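Ticket: Drucker in der Teeküche 2. OG druckt Etiketten versetzt
Status: gelöst, Beobachtung bis September
Gemeldet von: Canan Şimşekoğlu
Gerät: Etikettendrucker Ekix, Netzwerkanschluss, Treiberpaket Mustulora

Fehlerbild
Etiketten für Vorratsdosen und Kühlschrankfächer werden nach unten versetzt gedruckt. Das erste Etikett sitzt korrekt, ab dem zweiten wandert der Text, ab dem vierten läuft er über die Stanzkante. Testseite aus dem Gerätemenü fehlerfrei. Fehler tritt nur bei Aufträgen über den Druckserver Undska auf.

Umgebung
Auflösung 600 dpi, Rollenware mit Stanzlücke. Feste IP, letztes Oktett 254. Die Adresse war laut Plan für das Gateway reserviert, das Gateway liegt in diesem Segment aber auf .1. Kein Konflikt im ARP-Cache.

Schritt 1
Sensor gereinigt, Rolle neu eingelegt, Kalibrierung über Gerätemenü. Ergebnis: unverändert.

Schritt 2
Auftrag lokal per USB vom Notebook gesendet, gleicher Treiber. Ergebnis: korrekt. Mechanik und Sensor damit ausgeschlossen.

Schritt 3
Warteschlange auf Undska gelöscht und neu angelegt. Erster Auftrag korrekt, nach Neustart des Spoolers wieder Versatz. Eintrag im Ereignisprotokoll: Formulardefinition nicht gefunden, Standardformular verwendet.

Schritt 4
Formulare verglichen. Lokal ist das Format »Matheson schmal« mit 2 mm Lücke hinterlegt, auf dem Server dasselbe Format ohne Lücke. Pro Etikett fehlen also 2 mm Vorschub, der Fehler summiert sich. Passt zum Fehlerbild.

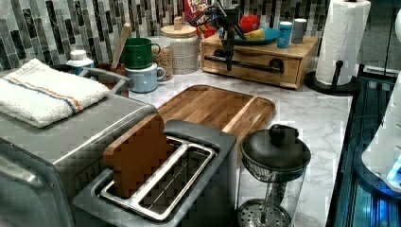
Lösung
Formular auf dem Server gelöscht, mit Lücke 2 mm neu angelegt und als Standard der Warteschlange gesetzt. Sensormodus von »fortlaufend« auf »Lücke« umgestellt. Spooler neu gestartet, danach 4 Testaufträge, alle ohne Versatz.

Nachtrag, Sa. 17. August
Rückmeldung von C. Şimşekoğlu: Serie für die Gewürzdosen vollständig gedruckt, kein Versatz. Im Vorschaufenster erscheint der Rand weiterhin zu breit. Das ist ein reiner Anzeigefehler des Treibers und beeinflusst den Druck nicht.

Offen
IP-Adresse im Plan nachtragen. Formularexport auf Undska in die Sicherung aufnehmen. Treiberupdate erst nach Test auf der zweiten Warteschlange einspielen.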